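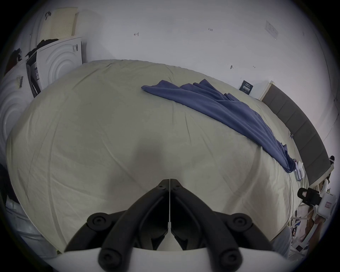 A bed with a pale greige duvet.

Plokham Tenants' Group Questions "Sleep-Ready" Claims in Duvano Rental Listings

Plokham, 4 Feb 2021 – The Plokham Tenants' Group today asked the letting firm Duvano to explain what it means by "sleep-ready," a label it now puts on 64 furnished apartments in the city. Tenants in those apartments pay up to 7 percent more in rent.

Duvano introduced the label in August. Its listings say each sleep-ready bedroom has been "assessed for rest." The group wrote to the company twice asking who does the assessing and what would make a bedroom fail. The reply was a link to the same listings.

"I'd be glad to pay for a quiet bedroom," said Ebise Alemneh, who speaks for the group. "I'd like to know somebody measured the noise first. So far we've seen a nice word and a higher rent."

Hagos Belay and Selamawit Belay rent a sleep-ready apartment on Overgaard Street, above a bakery that takes deliveries at 4 in the morning. They asked to see their assessment and were told it was an internal document.

The group is asking Duvano to publish its test, if there is one, and to drop the extra charge until it does. It also wants the city housing office to look at how such labels are used in rental advertising. A second firm, Triseo, has said it is considering a similar label.

"Maybe there's a good test behind this," said Iraklis Triantafyllou, a member of the group. "Then show it to the people paying for it."

Press contact: Yiran Dong, Plokham Tenants' Group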